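Everyday Materials, Unit 4: Surfaces and How We Describe Them
Handout for the evening group, January 2023
Prepared by Ishbel Gourlay, Brindadholm Adult Learning

Welcome back, everyone, and thank you for the lovely pile of homework (I have read all of it, even the four pages on doormats). Last time we talked about weight and stiffness. This week we stay on the outside of things and ask what a surface does with light, and what it tells your hand before you have even picked the thing up.

Start with the ball, please, before you turn to the reading. A stitched ball is a good first object since it has two kinds of surface in one: the smooth face of each panel and the deep, rounded seams in between. Find the brightest spot on one panel and then look at how the white slides off into gray toward the edges.

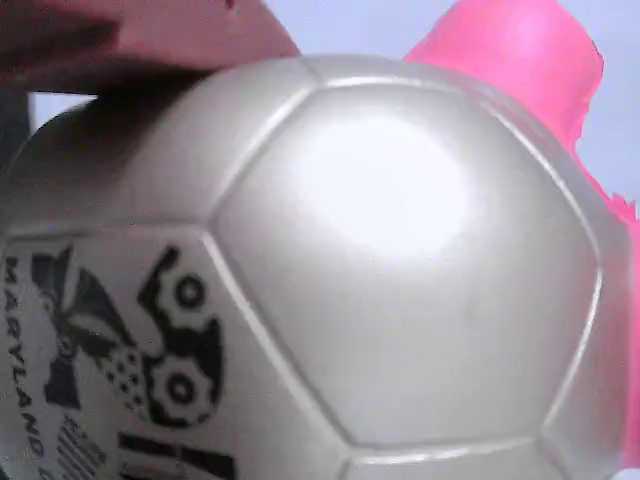
When you write your notes, try to keep color and shine apart. "White" is a color. "Glossy," "pearly" and "dull" are about shine, and a white thing can be any of them. Alistair MacRitchie, who taught this unit before me, used to make his students write two columns, and I still think it is the best way to begin — it feels fussy for ten minutes and then you find you can't stop doing it at home. Printing on a surface gets its own line underneath.

Reading for this part: Halliday, the chapter on finishes, page 35 to page 68. Skip the section on varnish unless you are fond of varnish.
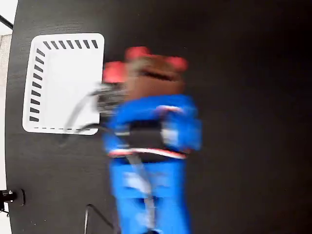 Dark surfaces are harder, and most people's first attempt comes out as one word, "black." Give yourself longer. A matte top will still have a brighter area where the light reaches it, and if you are patient you start to pick up the fainter things. On the black tabletop there are wood-grain streaks and little specks of dust, and both belong in your notes. The white tray lying on it, with its short black dashes along the border, makes a handy comparison for how pale the grain is or isn't.

For next time: choose one light object and one dark one from your own kitchen and write two columns for each.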